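Betreff: Re: [werbung-regional] Flostico-Spot: Mundartfassung und Sendeplätze
Von: Vittoria Vitale
Datum: 13. Juli 2024

Hallo zusammen,

Sebastian schrieb:

> Der Kunde hat den Rohschnitt gesehen und ist im Großen und Ganzen
> zufrieden. Zwei Punkte sind offen. Erstens möchte Flostico wissen, ob wir
> den Spot für Tronau und Umgebung in Mundart anbieten können oder ob die
> hochdeutsche Fassung überall laufen soll. Zweitens fragt Jinard nach der
> Kinofassung. Die war im ersten Angebot drin, im zweiten nicht mehr. Wer
> weiß, warum? Ich brauche beides, bevor ich den Mediaplan fertig mache.
> Gruß, Sebastian

Zur Mundart: Das geht, kostet aber einen zusätzlichen Sprechertermin. Die Hauptfigur spricht im Bild nur 3 Sätze, alles andere kommt aus dem Off. Die Off-Texte lassen sich ohne Weiteres neu aufnehmen. Bei den Sätzen im Bild müssten wir synchronisieren, und das sieht man in der Nahaufnahme am Marktstand sofort. Ich würde dort auf die Einstellung von hinten ausweichen, die haben wir in ausreichender Länge gedreht.
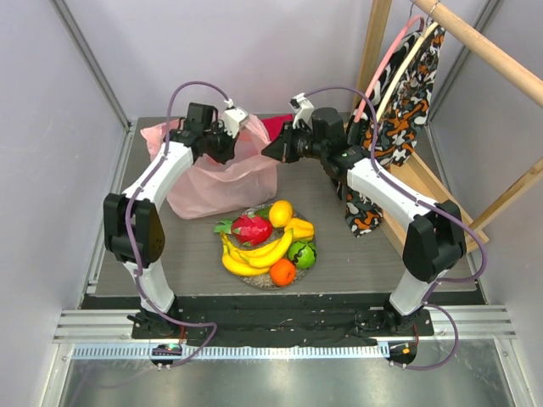 Der Darsteller kann den Dialekt übrigens selbst, er ist in der Gegend aufgewachsen. Damit sparen wir uns die Suche nach einer passenden Stimme. Er verlangt für den Termin 410 Euro einschließlich Anfahrt. Die Nutzungsrechte für die Mundartfassung sind darin nicht enthalten, die müssten wir in den bestehenden Vertrag aufnehmen. Den Text habe ich schon einmal übertragen und ihm geschickt. Mit der Schlusszeile ist er nicht einverstanden, weil man das in Tronau so nicht sagen würde. Sein Vorschlag ist kürzer und gefällt mir besser. Flostico muss ihn aber freigeben, der Slogan steht ja auch auf den Plakaten.

Zur Kinofassung: Die ist auf meinen Wunsch herausgefallen. Im ersten Angebot waren Tonmischung und Kinokopie mit einer Pauschale angesetzt, die zu niedrig war. Ich wollte das neu kalkulieren und dann nachreichen. Das Nachreichen ist liegen geblieben, das geht auf mich. Jinard bekommt die Zahlen von mir Anfang der Woche direkt, mit Kopie an die Liste.

Inhaltlich würde ich für das Kino nichts umschneiden. Die lange Fassung mit der Verfolgungsjagd durch die Gasse trägt auf der großen Leinwand, und die Pointe mit dem Regenschirm kommt spät genug. Fürs Lokalfernsehen nehmen wir die kurze. Dort fehlt mir allerdings noch ein Zwischenschnitt, bevor die Großmutter ins Bild kommt. Im Moment versteht man nicht, wem sie den Korb abnimmt. 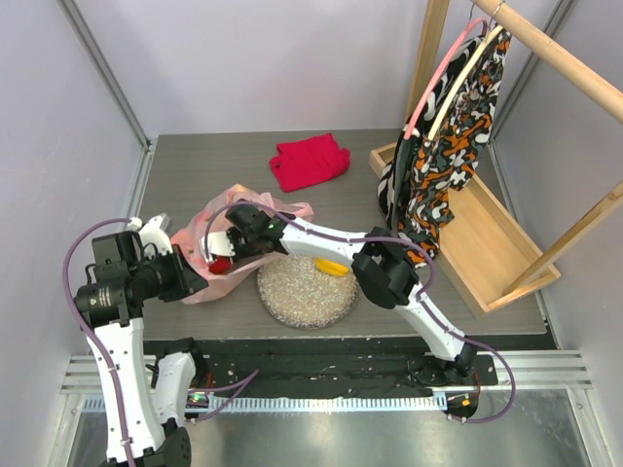

Offene Punkte

1. Freigabe der neuen Schlusszeile durch Flostico (Sebastian)
2. Sprechertermin für die Mundart, frühestens nach der Freigabe (ich)
3. Nachtrag zum Vertrag des Darstellers, Laufzeit wie bei der Hauptfassung (ich)
4. Neues Angebot Kino an Jinard (ich)
5. Zwischenschnitt in der Kurzfassung, Vorschlag bitte hier auf der Liste (Schnitt)
6. Untertitel für die Mundartfassung, falls sie auch im Netz läuft. Das hat bisher niemand mit dem Kunden besprochen.

Zum Zeitplan: Start ist weiterhin im September. Der Lokalsender will das Material 8 Werktage vorher haben, beim Kino muss Jinard noch den Anlieferungstermin nennen. Wenn Flostico die Mundart erst spät freigibt, starten wir mit der hochdeutschen Fassung und tauschen nach 2 Wochen aus. Das müsste der Sender mitmachen, ich würde es mir aber vorher schriftlich geben lassen. Sebastian, kannst du das im Mediaplan gleich so vorsehen?

Viele Grüße
Vittoria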